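Tips for a Shed You Can Find Things In

Posted November 11, 2020

Filed under: Garage and Workshop
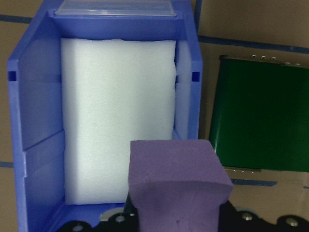
I have been tidying the same shed for most of my adult life. What follows is the sum of my learning, which you may print out and lose behind the bench with the others.

Start with the floor

Resist the urge to begin with the small stuff. Sorting screws feels like progress and takes a whole Saturday, and when you stand up you still can't reach the mower. Clear the floor first, even if everything on it goes out on the driveway and the neighbours slow down for a look. Sweep, then put back only what has wheels or weighs more than you'd care to lift.

Paint tins are the usual offender. Prise each one open before you make room for it. If it has a skin you could resole a boot with, it goes to the depot on the next hazardous waste day. For the keepers, dab a bit of the colour on the lid and write the room and the year beside it. "Off-white" is not a room.

Bins

Buy all your bins on one day, from one shop, in one size. Manufacturers change the lip by a hair every spring so that last year's lids fit nothing on earth. I learned this with a Modier set that was discontinued somewhere between my second trip to the store and my third.

Open bins suit anything you grab weekly. Lids are for things you touch once a year and for anything a mouse might take a fancy to. Keep the heavy ones between knee and chest height. Above your head should be pool noodles, camping mats and other items that can fall on you without a form being filled out.

Label the short end, facing out. Use a paint marker or a card, and write what a tired person would look for. My brother-in-law Abbas Vahidi has a bin marked "Misc 2", and he can't tell you what became of Misc 1.

Packing foam

Keep some. A firm block makes a decent kneeler for weeding, and the offcuts will stop bottles clinking in a crate. Cut it with a long snap-off blade, fully extended, in slow strokes, and do it outdoors if it's the beady kind or you will be finding little white balls at Easter. A wipe with a used dryer sheet takes the cling off the crumbs.

Don't keep all of it. The shaped pieces from a television you no longer own can go. Check with your council first, as ours takes clean foam at the depot and refuses it at the kerb.

Screws, nails and what Dad left you

Jars are fine, provided you can see through them. Sort by length and forget the rest; you'll never have four matching heads anyway. Anything bent goes in the scrap tin. Yes, you could straighten it. You've had since the nineties.

Allen keys: thread them on a shower curtain ring and hang it from a nail. Throw out duplicates until you have two of each, one to use and one to find afterwards.

Rust

A stick of chalk in the toolbox drawer soaks up a bit of damp. For chisels and plane blades, a smear of camellia oil on a rag is enough. If something has already gone orange, leave it overnight in white vinegar, scrub with a wad of steel wool, rinse in water with a spoonful of baking soda, then dry it straight away and oil it. Don't leave it a week. I left a pair of tin snips a week and they came out lacy.

Sandpaper

Grit numbers frighten people more than they should. 80 takes things off, 120 tidies up after the 80, and 240 is for when you'd like to be complimented. There is 3000 as well, which I bought by mistake and now use on my car's headlights. Store the sheets flat under a board, away from the damp wall, or they'll curl up like old sandwiches.

Extension leads

Coil them over and under, never round your elbow, and tie them off with a strip of old bicycle tube. Any lead with a nick in the sheath gets cut up and binned the same day. Wrapping it in tape only means you meet it again.

From the mailbag

Lorena Iturra writes that she hangs her rakes head up, between pairs of nails, after an incident involving her shin. She also rubs candle wax on the runners of sticky drawers. I tried it on the bench drawer in October and it now opens if you walk past heavily, so go easy.

Next time: gutters, and how to put them off.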